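Portable message sign outside our road shows the wrong text – who do I call?

Asked by Shabnam Rana in Roads and Traffic

There is one of those trailer signs with the orange letters on Lashari Road, just before the Grinislow turnoff. It was put there in August for the bridge work and said to expect delays. Since last night it says ROAD CLOSED USE STESSTEAD, and the road is open. I drove it at 7 this morning. People are turning around in my driveway. I called the county and they said it isn't their sign. Who is responsible for it, and can I just switch it off?

3 answers

Dumell
Don't switch it off yourself. Messing with a traffic control device is an offense in most states, even if the message is wrong. Look on the side of the trailer or on the tongue for a sticker with a phone number and a unit number. On bridge jobs the sign is usually rented by the contractor, so the county may not have it on their list.

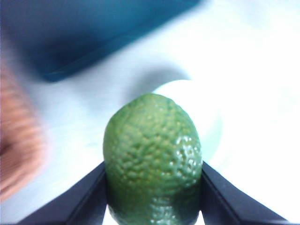
If there is no sticker, call the state DOT district office and give them the road, the direction of travel and the nearest cross street. They can look up the permit and reach the contractor. Ask for a reference number. Ours took 4 hours to get fixed.

gravelroad320
Probably hacked. They never change the password on those.

Pat in Stesstead
Might not be a prank. The crew can load messages ahead of time, and sometimes one comes on early – we had a closure notice go up 2 days before the closure. I would still report it. If cars are backing up or turning around in traffic, use the police non-emergency line too.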